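10 December 2021

Back from the shop late, feet cold, writing this before I forget all of it again like last time.

Started with the rails. Two of the T-nuts under the far edge had worked loose and I only noticed because the arm base had a tiny rock to it. Must have been like that for days. Explains the drift!! Or some of it. Tightened everything, re-squared, ran the touch-off routine and the numbers came back a lot closer together. Should of checked that first instead of rewriting half the calibration script on Tuesday's coffee. Note to self, hardware before software.

Got the Dell tower up on the platform and strapped my brain to the real question, which is can the arm find the same spot on a motherboard over and over if the case gets lifted off and put back. Not can it do it once. Once is easy.

Galgate (the new gripper code, I named it after the street the parts place is on, no better reason) has the slow approach in it now. Comes down at full speed, then crawls the last 40 mm. Boring to watch. I had it set at 84 before and a full pass took forever, fell asleep on my feet. 40 is fine I think. If it eats a memory slot I will put it back up.

Had the side panel off and the CPU socket empty. Nothing in there worth crying over. Board cost me nothing, case cost me nothing, the gripper on the other hand cost $199 for the fingers alone and I am NOT buying another set before March.

Order of things tonight:
home the arm
move over the case, stop, look
touch-off on the chassis rim
hover over the board, stop again
up and out

Ran that till I was sick of it. Paused it in the middle more than once to get a look at how the cables hang. 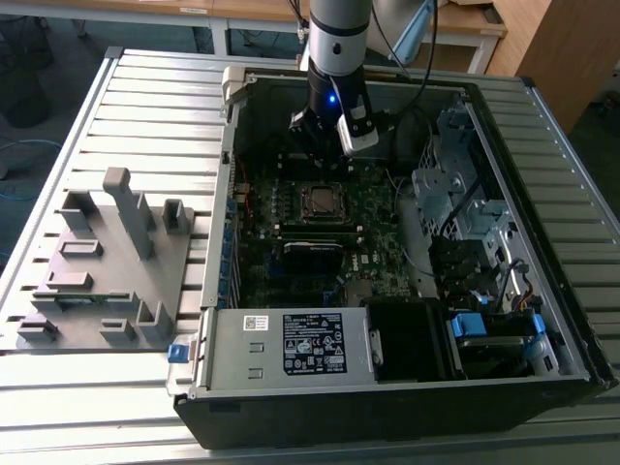
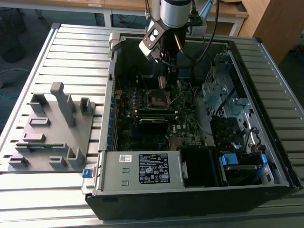 Arm down over the open Dell, fixture tray to the left.

Cables are still a worry. They come off the top and swing wider than I want when the wrist turns. Need a clip up high, maybe one of those spring reel things. Zip tie for now. Ugly.

Fixture tray. Version I don't know what, I stopped writing numbers on them. Printed in gray again since thats what was on the spool. The tall post is staying, I like having something obvious to line up on that sticks up past everything else. The U holders came out a hair tight and I had to file the last batch. Want to open them up in the model and reprint overnight but the big printer at Vernora is booked and mine warps anything that long. Put my name on the sheet. The sheet has a lot of names on it.

Blue tabs next. Power supply has a release tab on the left end, and the drive bays have their own blue bits down in the corner. All meant for human thumbs. The plan was always tabs first, because they're big and bright and you'd think a camera would love them. It doesn't, not with the overhead lights on. Color threshold wanders all over. Turned half the lights off and it settled down, then somebody needed to solder and they all went back on. Fair enough. Will try a small lamp of my own.

Thought about doing the drive cage tonight. Didnt. Too many holes in it, too many edges, the fingers would catch and then I'm in there with pliers at midnight.

Log file says 1,000 lines and that is the cap I set back when I was testing on the bench with nothing attached. So the early runs got overwritten. Great. Raised the cap, wrote it on tape, stuck the tape to the laptop. The good early numbers are gone, the ones I copied by hand in the back of this book are all I have. At least I copied some.

Ate crackers. Almost dropped the hex key set into the case, caught it on the rim.

Walked home by way of Figueroa, the longer way, to think about the wrist offset. I believe the tool point is wrong by a small amount and always in the same direction, toward the drive cage. If it were random I'd blame the rails. Same direction every time means it's me, a number I typed. Check the sign on the second rotation. CHECK THE SIGN.

To do:
cable clip
lamp
reprint tray w/ wider U's
tool point, sign!!
answer the Brekbridge people about bringing the arm to their open bench night, keep putting it off. Don't want to haul the platform down the stairs. Could maybe bring just the arm and a smaller base and a sheet of plywood.
get more M5 T-nuts, the drop in kind

Left everything powered down, case still on the rails so I can pick up from the same spot. Hands smell like aluminum. Going to bed.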